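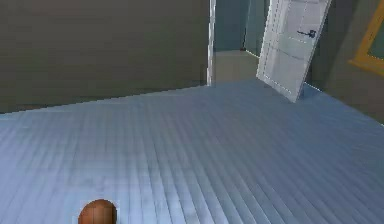 PRESS RELEASES / CHAMBER MUSIC

Search this site Enter keywords Go

2 min read

Etside Quartet to record Charpentier's string quartets for Prekano

The Etside Quartet has signed an agreement with the Prekano label to record both string quartets by the composer Huguette Charpentier. Sessions begin in March at the Barbier Hall, and the program will be performed there once the recording is complete.

String Quartet No. 1 is in four movements. String Quartet No. 2 is in a single continuous movement and calls for scordatura in the viola and cello, with the lowest string of each instrument tuned down a whole tone. The combined running time is over 90 minutes, and the recording will be issued as two discs and as a download.

The quartet will play from a new edition prepared by its cellist, Évan Bodin, from the composer's manuscripts. The edition corrects errors in the earlier parts – chiefly missing accidentals and inconsistent bowings – and restores a passage for muted strings in the finale of No. 1.

"The tempo markings in the old parts did not agree with the score," said Bodin. "We have followed the score throughout and listed the variants in an appendix."

The concert starts at 7:30 p.m. and lasts two hours, including intermission. Seating is limited to 200. Tickets are available from the Barbier Hall box office. Review copies and parts for study may be requested from the Prekano press office.

Related items
Grindix Ensemble announces wind quintet series
Barbier Hall: spring recital schedule
Prekano reissues early piano trios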